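Garnet Lapointe
Jan 8, 2022

Right, a thread on the Gilgate youth exchange, seeing as the final report went up before Christmas and three people have asked me what I thought of it. I was a group leader for the Belside lot. I read all 85 pages. I have doubts.

First doubt. The report says the exchange "empowered 300 young people across the partner towns". We had 20 in the room at any one time. I asked where 300 came from and was told it included "indirect beneficiaries". I asked who those were. Still waiting.

I think it's everyone who was in a school assembly where somebody mentioned us. If you sat on the floor of a hall in Plondel while a slide went past, congratulations, you have been empowered.

I should say I liked the exchange. The young people were great. Two of ours had never been out of the county and by the fourth day they were arguing in bad Spanish over a card game. That isn't in the report. There is a bar chart where it might have gone.

The bar chart is of "intercultural competence, before and after". Before was measured on the first night, after a coach, a ferry and another coach. After was measured on the last night with pizza. Competence went up. I'd have put it down to the pizza.

Same form both times, by the way, and it was in English for everyone. One lad from the Plondel group ticked "strongly agree" all the way down, including for "I feel uncomfortable around people from other countries". He told me he'd wanted to be polite.

Patricio Quintana ran the Plondel side and he's the reason the week worked at all. He threw out the timetable on day two when it was obvious that nobody under 18 was going to sit through "Mapping Our Shared Values" after lunch. He took them down to the harbour instead. The report lists the values session as delivered.

I've no quarrel with Patricio over that. My quarrel is with a form that has a box for "delivered" and a box for "not delivered" and takes money off you for the second one. What did they think people would tick?

Someone has replied asking if I'm against evaluation. No. I'd like some. Ring up five of them in a year's time and ask what they remember. It would cost the price of five phone calls and I'd believe every word more than I believe the chart.

Next, the toolkit. Every one of these projects has to leave a toolkit behind. Ours is called "Bridges in Practice" and it's a PDF. I know of 3 downloads, and one of those was me checking that the link worked.

Page 4 of the toolkit tells you to start with an icebreaker. Page 5 tells you to agree ground rules. I've been doing youth work long enough to have seen those two pages in a ring binder, on a CD and on a memory stick shaped like a fish.

What would have helped a new leader: who holds the passports, what you do when two of them stop speaking to each other, how you get a vegetarian fed in a hostel that thinks ham is a vegetable. We had good answers to all of those by the end of the week. None written down.
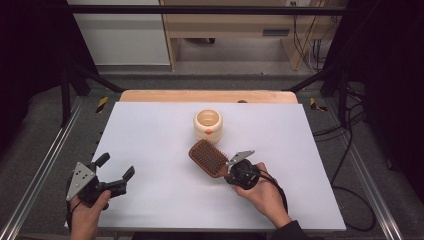
The one session I'd defend to anyone is the object evening, and naturally it gets half a line in the toolkit. You ask each person to bring something ordinary from home and talk about it for a minute or two. Nothing precious, no flags, no folk costume. People new to this always overthink it, so I tell them to look at what's lying on the nearest table. A cream cup with a bit of orange on the front would do, or a wooden hairbrush. Give a shy fourteen-year-old a hairbrush and she'll tell you all about sharing a bathroom with two sisters. Ask her about her cultural identity and she'll look at her shoes.

I'd still be careful what I claimed for it. It filled an evening and people laughed. I couldn't tell you it changed anyone's outlook, and I'd be suspicious of a chart that did.

Now there's a follow-on bid going in, with Palacios as a new partner. I've seen the draft. It promises a "sustainable network of youth ambassadors". We promised a network last time too. It was a group chat, and the last message in it is someone asking whose blue towel that was.

Belside have asked if I'll lead again. I've said yes if three things change: numbers of real people only, the questionnaire in everyone's own language, and a free afternoon that's called a free afternoon. The first got a yes. The other two are "being looked into".

To whoever asked, no, I don't think the money was wasted. I think a decent week by the sea got written up as something else, and the next lot of leaders will read that version and wonder what they're doing wrong.

If you were on the trip and you remember it differently, my messages are open. Also, if it's your blue towel, it's in the office in Belside.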